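From: Sekar Harahap
To: Flanel list
Date: March 1, 2024
Subject: Re: two-arm sim, camera views

Barbara Sowa wrote:
> Do your wrist views come out tilted too? Mine are all over
> the place. And what are you running for the physics step?

Yes, tilted. I left the camera mounts as they were in January. Two wrist views first, then two from over the torso: 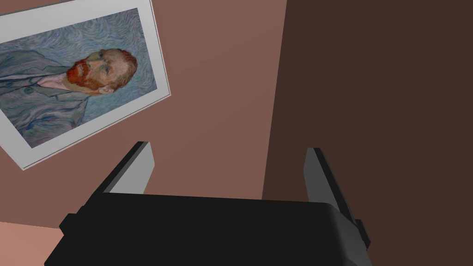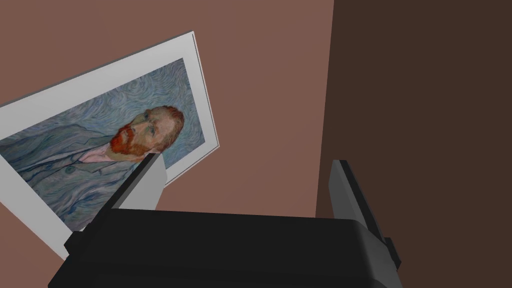
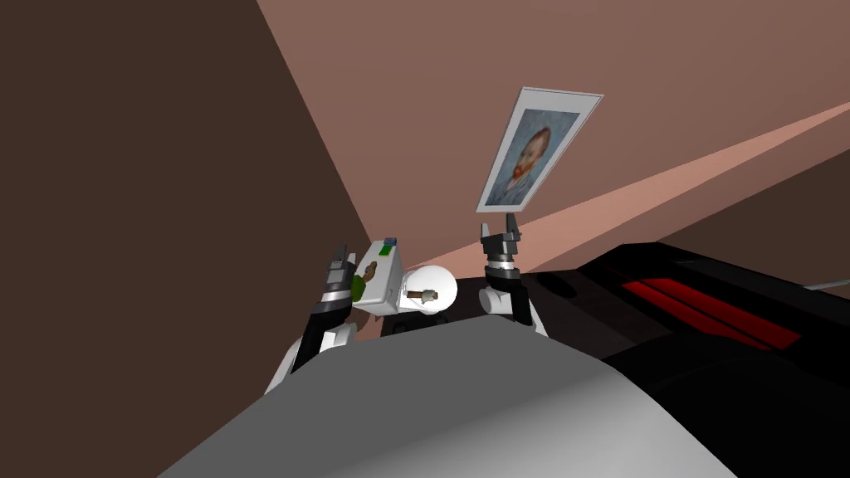
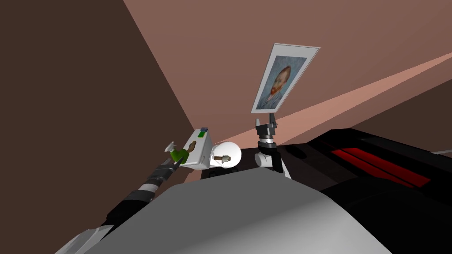 Step is 2 ms, with 3000 steps per run. I tried 40 runs overnight on the garage machine and it kept up fine. With 50 it started swapping, so I stopped there.

The real arms are still on the bench at home. I want the grip force settled in sim before I power them. The config is in the Burnodora folder, file name arms_b. Change the camera rotation there if you want the views level, but do it for both wrists or the logger complains.

Can you send me your joint limits?

Sekar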